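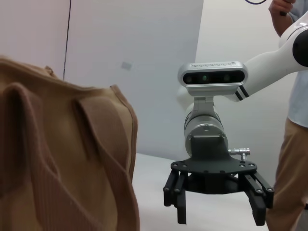 Datasets / Soft goods handling

onevar-tote: two-arm bag handling, recordings and replay tools

Posted April 14, 2024 by Annatjie Oosthuizen

Onevar is the control and replay stack we use on the two-arm bench at Okivcombe. This repository holds the tote bag recordings, the loader, the replay node and the handle detector trained on the recordings. The motion planner is in its own repository (matlala-plan) and is only needed if you want to run on hardware. Everything else works offline from the recorded files.

The task in every episode is the same. A soft bag starts on the white table. One arm has to find a handle, take hold of it and lift until the mouth of the bag opens. The other arm steadies the body of the bag or stays back, depending on the variant. Each arm carries its own depth camera at the wrist, so for much of an episode each camera has the other arm in view. That was awkward for perception at first and is now something the detector relies on.

What is in it

There are 413 episodes, recorded at 20 Hz. Each episode is one folder containing:

left/ and right/ – colour and depth streams, one pair per arm
joints.parquet – joint positions, velocities and commanded positions for both arms
grippers.parquet – commanded and measured opening for both grippers
events.json – operator markers: start, contact, lift, release, abort
meta.json – variant, bag identifier, calibration identifier, software version

Colour and depth share a timestamp. Joint data is resampled to the camera clock by default. If you want the original rate, pass raw_joints=True to the loader and do your own alignment. Commanded positions are what the controller received after limiting, so they won't always match what the operator asked for. The requests before limiting weren't logged in the older episodes and the field is null there.

Variants are single (one arm works, the other is parked), steady (second arm presses lightly on the body) and handover (the handle passes from one gripper to the other). The handover variant has the most aborts. We left the aborted episodes in, and you can filter on the abort marker.

Installing

Clone the repository and install it into a clean environment:

pip install -e .
onevar-tote fetch --dest ./data
onevar-tote check ./data

The check step reads each folder, confirms the streams have matching lengths and prints any episode with gaps. It is slow on a network drive. Copy the data to a local disk first if you can.

The replay node needs the Onevar runtime on the path. Offline viewing doesn't.

Replaying an episode

onevar-tote replay ./data/EPISODE --view both

Use --view left or --view right for a single wrist. Space pauses, the arrow keys step, and e jumps to the next event marker. With --overlay handles you get the detector output drawn on the colour stream, and with --overlay self you get the projected outline of the opposite arm.

Replaying to hardware is a separate command and asks for confirmation. It runs the recorded joint trajectory through the same limiter as live control. Don't use it with a different gripper from the one in the calibration file. The limiter knows about joints and the table plane, and knows nothing about finger length beyond what the calibration tells it.

Handle detection

The detector takes one colour image and the aligned depth and returns a list of handle candidates. Each candidate is a centreline in the camera coordinates, a width and a score. The grasp point is chosen later by the planner, which walks along the centreline looking for a stretch where both fingers fit.

Knit fabric was harder than we expected. On the tan knit bag the handles are flat strips of the same ribbed material as the body, so there is no colour difference to work with, and a handle lying against the side has very little depth step. What does show up is the direction of the ribs and the soft shadow along the handle edge. The network gets a local orientation channel computed from the colour image for this reason. Turning the channel off (--no-orient) is fine for smooth canvas and makes knit noticeably worse.

The rolled rim is the most common false positive. It has much the same width as a handle and curves in a similar way where the bag slumps. We penalise candidates that stay joined to the body along one whole side, which removes most of these, and also removes a real handle now and then when it is pressed flat.
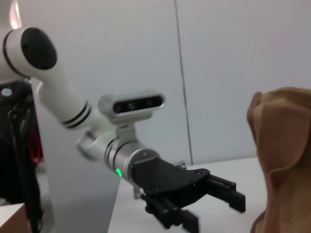
The self mask deals with the opposite arm. Given both sets of joint positions and the base-to-base transform, it renders the other arm's model into the current camera and blanks those pixels before detection. The transform has to be good. If the mask is shifted, a sliver of white link is left over beside the fabric and the detector tends to put a candidate along it. Run onevar-tote calib-view and look at the outline around the other wrist before trusting anything else. Bare metal on the wrist gives patchy depth, so the mask is taken from the model only and never from the depth image.

Fingers that come very close to the other camera are blurred in colour and missing in depth. The mask is grown slightly near the gripper to cover this. You can change the margin in config/mask.yaml.

Timing

From image capture to a finished grasp request, the full loop takes 240 ms on our bench computer. Most of it is the detector. The controller carries on with the last valid target while it waits and drops to a hold if the target gets too old. The age limit is a parameter and should be set for your own machine. Offline replay ignores it unless you pass --realtime.

If you see the arm pausing in short steps, look at the age limit first. It usually means the detector is running on the CPU.

Planning

Matlala takes the candidate list and proposes an approach for each arm. It checks arm against arm and arm against table. The bag is treated as a box fitted to the fabric points, with the handle region cut out so the fingers are allowed in. This is crude. A slumped bag gets a box much bigger than it needs, and the planner will sometimes report no approach when there is plainly room. Setting bag_model: hull gives a tighter shape and costs more time.

Known problems

Fabric close to the lens. When a wrist is near the bag, the bag can take up a large part of the image and run out of it on one side or more. Handle centrelines are then cut short, and the score isn't corrected for that.

People in view. Operators worked beside the table, and clothing can be seen behind the arms in parts of the set. Tan trousers behind a tan bag have produced candidates. There is a depth cut-off that handles most cases, set with --max-range. Please don't use the recordings to identify anyone.

White on white. The table, walls and arm links are all pale, and automatic exposure drifts as the arm moves. Exposure is stored per image from February onward. Earlier episodes don't have it.

Event markers. These were pressed by hand and lag the real contact. Use measured gripper opening if you need contact timing.

Background. Everything was recorded at one bench, so there is little variety behind the bag. A detector trained only on this set shouldn't be expected to carry over to a cluttered room. We mix it with the Punari shelf recordings for our own training, and the mixing script is in scripts/mix.py, though the Punari data has to be requested separately.

Splits

Use the lists in splits/. They are divided by bag, so no bag appears in both training and test. An older split by episode is kept in splits/old for anyone reproducing earlier numbers – please don't start new work with it.

Changes and contact

The loader now returns depth in metres everywhere. Code that divided by a scale factor needs that line taken out. The handover variant was renamed from pass, and the old name still works with a warning.

Report problems through the issue tracker, with the episode folder name and the output of onevar-tote check. For calibration questions, attach the calib-view screenshot from both wrists. Licence terms are in LICENCE.txt and cover the code and the recordings separately.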